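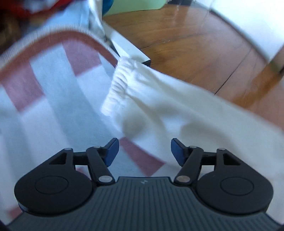

Sorting winter clothes in May, a thread. I have 20 minutes before lunch and a pile that has been sitting out since the heating went off. The plan is to do it all on the floor, because the bed is full of the other pile. So far it's the cream-white piece on the striped fabric, and I'm folding as I go. Light colors first, darks after.

2/ Rules I'm using. If I wore it this winter, it stays. If it has a hole I said I'd fix last year, it goes in the mending bag. I have 17 things in the mending bag already.

3/ Fleece gets its own stack. It takes up twice the space of anything else and won't stay folded, so I roll it and put it at the bottom of the box.

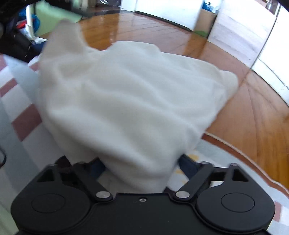 White fleece, not folded yet.

4/ Boxes are the Ternside ones with the flat lids. I have two. The Podix bags were fine for a year and then the zippers went, so I'm not buying those again.

5/ Question for anyone who stores white fleece over the summer: do you wash it again in the fall or just shake it out? Mine always smells like the closet.

6/ Took 51 minutes. One box is full, the other has room for the coats. Rug needs vacuuming now. Lint everywhere.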